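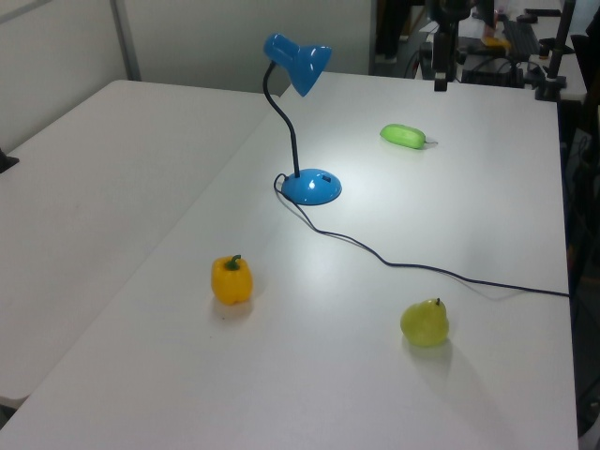
A blue gooseneck desk lamp with its shade angled down to one side.

Lighting for Close Work: notes for week 2
Evening course in home bookbinding and paper repair
Tutor: Eirini Tsoukalas

Welcome back, everybody, and thank you for such a cheerful first session! I promised I'd write up what we said about light, as so many of you were scribbling and trying to fold paper at the same time (never a happy combination), so please tuck this into the front of your folder.

Most people who come to me with sore eyes and crooked stitching have been working under the ceiling light. A ceiling light is fine for finding your slippers, but it sits behind your head when you lean over the bench, and so your own shadow falls exactly where you want to see. A small lamp you can bend and turn does a great deal more for you, and it needn't be an expensive one.

Where to put it

If you are right-handed, put the lamp on your left and a little in front of you. If you are left-handed, swap it over. The shadow of your hand then falls away from the needle or the knife. Julián tried this last week with the lamp on the wrong side first, very sportingly, and we all saw the shadow run straight along his cutting line.

Keep the bulb below your eye level or well shaded. You want to see the paper lit up and never the bulb itself.

Raking light

This is the part I love best. Bring the lamp down low, nearly level with the table, so that the light skims across the sheet. Every crease, old fold, and patch of lifted fiber will suddenly stand up like hills at sunset. Use it before you repair anything, and again afterward to check that your tissue has gone down flat. Turn the sheet a quarter turn and look again, as a crease that runs in the same direction as the light can hide from you completely.

Paper grain sometimes shows up this way too, though I'd still rather you did the bend test we practiced.

Bulbs

Use LED bulbs, please. The old incandescent ones get hot, and a hot bulb close to damp paste will dry one corner of your repair before the others, which makes it cockle. Look on the box for the color temperature. A warm bulb is lovely in a sitting room but it makes old cream paper and new white tissue look much closer in shade than they are, and you'll have a nasty surprise in daylight. I'd go for something more neutral, and I'd still carry the tissue to a window for the final choice – by day, naturally.

Light does fade things, and slowly adds up. Switch off when you go to make coffee, and lay a clean sheet of blotter over anything old or colored that you aren't working on just then.

For next time

Please bring:
your bone folder
the pamphlet you sewed in week 1, finished or not
one damaged page you don't mind practicing on (no family Bibles yet, Oana!)
a soft pencil

Look at your page under raking light at home and make a little sketch map of what you find, marking tears with a solid line and creases with a dotted one. It doesn't have to be pretty. Lejla has kindly offered to bring her map from last October's course so that you can see how plain a useful one can be.

We meet on 21st April at the usual time, and we'll be mixing wheat starch paste, so wear something you can wash.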